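Ticket 413: Hinrichs chamber controller, display reads high after probe change

Status: closed
Opened by: Oanh Tiêu, Plerkport
Controller: Hinrichs two-channel, panel mount, firmware as delivered

**Problem as reported**

We swapped the probe on channel 1 in July. Since then the display shows a temperature that is too high by a few degrees when the chamber is cool, and too high by a lot more when it is near the top of its range. Channel 2 is fine. No alarm, no error code. The reference thermometer we use for checks agrees with channel 2.

**Checked first**

- Supply voltage at the terminals: normal
- Probe leads: tight, no damage to the insulation
- Probe swapped from channel 1 to channel 2: reads high there too
- Old probe back on channel 1: reads correctly

So the input is good and the fault goes with the new probe. I assumed we had a bad one and took a second new probe out of the same Fodeo bag. Same reading, within a tenth.

**Reply from Ultosska support, 10:40**

Please check the resistance of the new probe in ice water. A Pt100 should give 100 ohms. Please also send the sensor type set in the input menu, and tell us if the probe is two-wire or three-wire.

**Update, 13:15**

Sensor type is set to Pt100, three-wire. Both new probes are three-wire. I let the first one sit in the ice bath for ten minutes, and the meter showed 100 ohms between the red and white leads, after subtracting the lead resistance. The display showed 6 degrees at the same time.
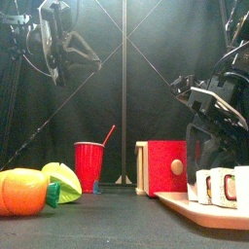
I then measured between the two red leads, which should be close to zero. It was not. One of the reds and the white are swapped compared with the old probe. On the old one the two matching leads go to terminals 4 and 5. I had wired the new one by position, left to right, and the order coming out of the sleeve is different.

**Fix**

Moved the white lead to terminal 3 and the two reds to 4 and 5. Power off before doing this, and wait for the display to go blank. After restart the display showed 0.1 in the ice bath. Left it running for 60 minutes with no drift.

**Second issue, same ticket**

After the restart the upper alarm limit on channel 1 was back at 600, the factory value. Support says this happens if the input menu is left open when the power goes off. I set it again and pressed the middle key until the display stopped flashing. It held through two more restarts.

**Still to do**

- Write the lead colors on the inside of the panel door
- Check the spare panel, it has a probe from the same bag
- Ask Fodeo for a wiring sheet, none was in the package

Closed by Oanh Tiêu. Reopen if the spare panel shows the same reading with the leads in the right order.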